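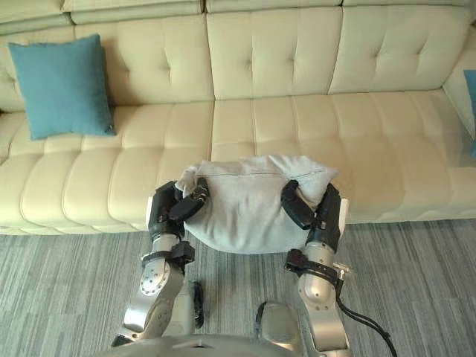 **Dip at 35 Hz and another at 600 Hz, one seat, one sub**

**recheverri**
Room is rectangular, concrete floor, plasterboard on the two long walls. Speakers are the Aasen standmounts on the short wall, one Gekow sealed sub in the front left corner. The sofa sits halfway down the room and can't go against the back wall because there is a door there.

Sweep at the listening position shows two problems:

- a deep, narrow notch at 35 Hz
- a shallower one at 600 Hz, present with either speaker playing alone

Everything in between is tolerable with EQ. I have put a boost on the 35 Hz notch and all it did was make the sub work harder. Smoothing was off for the low sweep. Mic was a calibrated USB type on a stand, at ear height, pointing up, with the matching calibration file loaded.

**ggasser**
The first one is the first length mode. Its pressure minimum is at the midpoint of the room and you are sitting in it. Remove the boost. You can't fill a modal null with EQ, you only heat the voice coil.

Check it by moving the mic toward either short wall in small steps. If the notch fills in symmetrically, that settles it.

**recheverri**
Moved the mic both ways. It fills in, faster toward the speakers than toward the door, but it does fill in both ways. Boost removed.

**yhuaranga**
Then move the seat. A step or so toward the speakers costs nothing.

**ggasser**
It costs the stereo triangle. I would put a second sub at the middle of the rear wall and move the first to the middle of the front wall, same level, same polarity. The pair stops driving the odd length modes, so the null has nothing to be a null of.

**yhuaranga**
He has a door in the rear wall. Read the first post.

**ggasser**
Next to the door, then. It doesn't have to be exact. Cancellation gets worse with the offset but it is still better than one corner.

**marjoriew**
Agree with Gebhard on the principle, disagree on the order of work. Moving a seat is free and reversible. 2 subs means a second amplifier channel, another cable run past a door and another delay setting to get wrong. I ran mine with the rear one inverted for most of March before I noticed.

On the 600 Hz dip, what is behind the head? A surface close behind the ear gives a reflection that arrives half a wavelength late at some frequency, and at 600 Hz that works out to a gap of 14 cm. High sofa backs do this, and smooth upholstery does it more than open-weave fabric.

**recheverri**
It's a smooth covering, not woven. There are separate headrest cushions above the backrests, which I hadn't thought of as acoustically relevant. 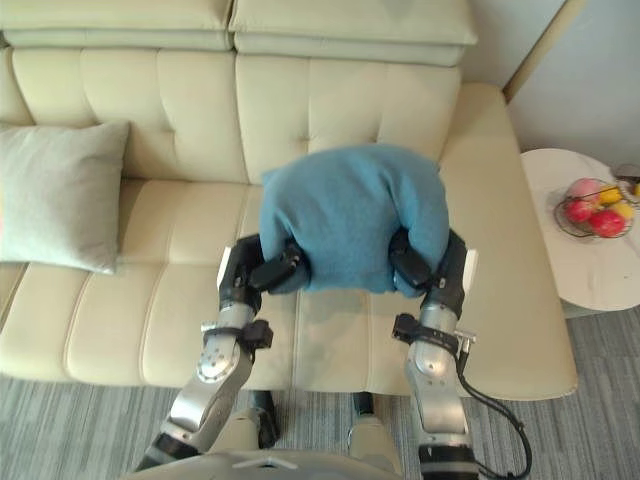 *Right-hand end of the sofa. The headrest cushions run along the top, tufted backrests under them.*

**marjoriew**
Put a thick folded blanket over the headrest and sweep again without touching the mic stand. If the dip gets shallower, that's your answer.

**rigo_ayala**
The tufting will be doing some of the diffusing. I wouldn't expect a clean reflection off a surface like that.

**marjoriew**
Wavelength at 600 Hz is over half a meter. Shallow creases are invisible to it. They might matter well into the treble.

**rigo_ayala**
Fair on the wavelength. I still think people treat a single mic position as if it were the seat. Average several points across the head area and half of these dips disappear from the plot.

**yhuaranga**
They disappear from the plot. The person doesn't sit in several places at once.

**recheverri**
Results, 10th December. Same mic height throughout.

| Change | 35 Hz | 600 Hz |
|---|---|---|
| None | deep notch | clear dip |
| Blanket on headrest | no change | shallower |
| Seat forward one step | partly filled | clear dip |
| Both | partly filled | shallower |

Above 600 Hz the blanket also takes a little ripple out. Below 200 Hz it does nothing, as expected.

**ggasser**
Partly filled is what I would expect from one step. You would need a good deal more to clear it, and then you are too close to the speakers. Second sub.

**yhuaranga**
Or lower the EQ target on either side so that the remaining notch is less exposed. Cuts only.

**recheverri**
Trying the cuts first. The Irkia processor has spare filters. I can borrow a sub from a friend in Britham after the holidays and will post a sweep with it beside the door.

**rigo_ayala**
Post the averaged one too, please.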